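Place settings, part two: mats, trays and the matter of overhang

Last month I wrote up the plates and said I would get to the flat things underneath them. Several people wrote in about the plates and one, Benedek Kozma, wrote in about placemats, which moved the subject up the list.

Background for anyone starting with this post. I am replacing most of our everyday table stuff, one category at a time, and measuring it as I go. The table is a Garcombe, 996 mm wide, bought second-hand. It seats two comfortably across the width and three if the third is a child. Anything put on it has to leave room for elbows, so I care about footprint more than I care about pattern.

A standard rectangular placemat in the shops is 430 mm by 300 mm. Two of those side by side come to 860 mm, which leaves 136 mm on my table for a jug, the salt and whatever is being shared. That sounds adequate until somebody puts down a serving tray. The Jirka mats are 430 by 300 exactly, I checked four. The Tovetti ones are sold as the same size and came out 6 mm short on the long side after one wash at 40 degrees. I would not call that a fault, but if you are lining mats up against a table edge you will notice it.

Material matters less than I expected. Wipe-clean mats slide more on a smooth top, cloth mats slide less and stain. I have gone with wipe-clean for weekdays and put a strip of shelf liner under each one.

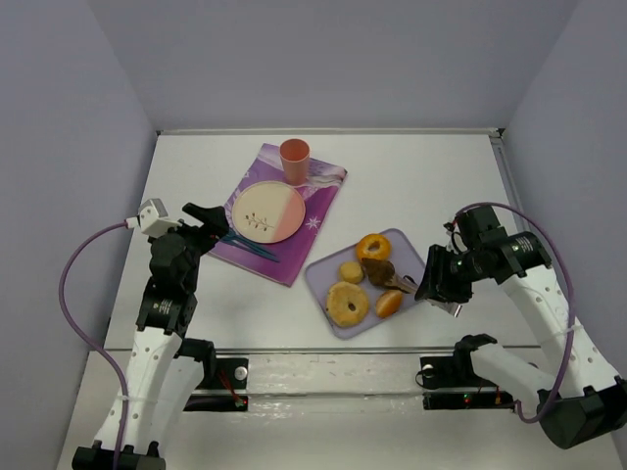
Serving trays are the harder problem, as their published sizes are nearly always the outside dimension and tell you nothing about the usable floor. On a tray with rounded corners you lose a bit at each corner, and a raised rim takes some more off every side. Baked goods show this up quickly. Two ring donuts, a small round pastry, an oval bun and an ice-cream cone on its side will take up a lavender tray between them, and the cone is the awkward one, being long and pointed where the others are round. My rule now is to lay the longest item down first, parallel to the long side, and fit the round ones in after it. The Grewal tray I ended up buying is 492 mm on the outside and 468 mm inside the rim, so 24 mm goes on edging. Cheaper ones lose more.

Where the tray goes is a separate question. I put it to the right of the mat and a little towards the diner, set at a slight angle to the table edge. My other half puts it wherever there is a gap. With the tray on the right the cup has to go at the top of the mat, above the plate, or sleeves catch it on the way to the bread. We have had one spill since October and it was water.

Chopsticks I have not resolved. Laid below the plate they are easy to pick up but they roll on wipe-clean mats, particularly the round-section ones. Square-section ones stay put. A rest fixes it completely and adds another small object to wash, so I am trying it for a few weeks – results in the cutlery post.

Benedek's question was whether a mat should be wider than the plate plus the cutlery, or whether a bit of overhang is fine. I allow overhang on chopsticks up to the width of a thumb. For knives and forks I don't, as the handles get knocked.

Next time, cups. I have nine on the shelf and want to get down to six.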